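Pesquisar neste site O que procura? Buscar

Entrevista: "Arrumar uma sala ainda é um trabalho difícil para uma máquina"

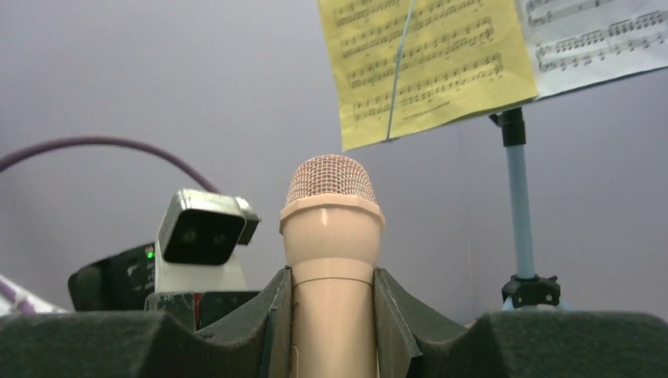 Microfone seguro entre os dois dedos da garra, com partituras em uma estante ao fundo.

O programa de automação de serviços da Illeo dedica-se, desde setembro, a uma pergunta simples: as máquinas já podem assumir a arrumação cotidiana de casas, lojas e salas de ensino? A coordenação do programa recebeu nossa redação na unidade de Pokbridge e respondeu com cautela.

"Podem assumir partes do trabalho", afirmou a coordenação. "Pegar um objeto rígido, de formato conhecido, já é tarefa corrente. Guardar o mesmo objeto no lugar certo, entre cabos e papéis, exige muito mais."

As salas de música foram incluídas no estudo a pedido da Trurnness, rede de lojas de instrumentos que participa do projeto. Segundo a coordenação, o microfone é um caso favorável, pois o cabo cilíndrico oferece bom apoio aos dedos. As partituras continuam sendo o ponto fraco. "Uma folha dobra, escorrega e gruda na vizinha. Preferimos, por ora, que uma pessoa cuide do papel."

Os números internos confirmam essa avaliação. Em 600 tentativas de recolher e guardar objetos variados, 437 foram concluídas sem intervenção humana. O programa considera o índice insuficiente para uso doméstico e estabeleceu como condição uma série de 100 tarefas consecutivas sem falha, ainda não alcançada.

Questionada sobre o ritmo, a coordenação reconheceu que um funcionário experiente arruma a mesma sala em um terço do tempo. "O interesse da loja está no período noturno, quando a velocidade pesa menos. Em casa, a família quer a sala pronta antes do jantar."

A próxima etapa, em parceria com a Herath, terá 3 lojas e tratará da reposição de acessórios em prateleiras baixas. O uso em residências permanece sem data definida.

Itens relacionados
Herath amplia laboratório de manipulação de objetos
Trurnness revê rotina de fechamento das lojas
Limpeza de pisos: o que já é automático
Pokbridge recebe encontro sobre automação no varejo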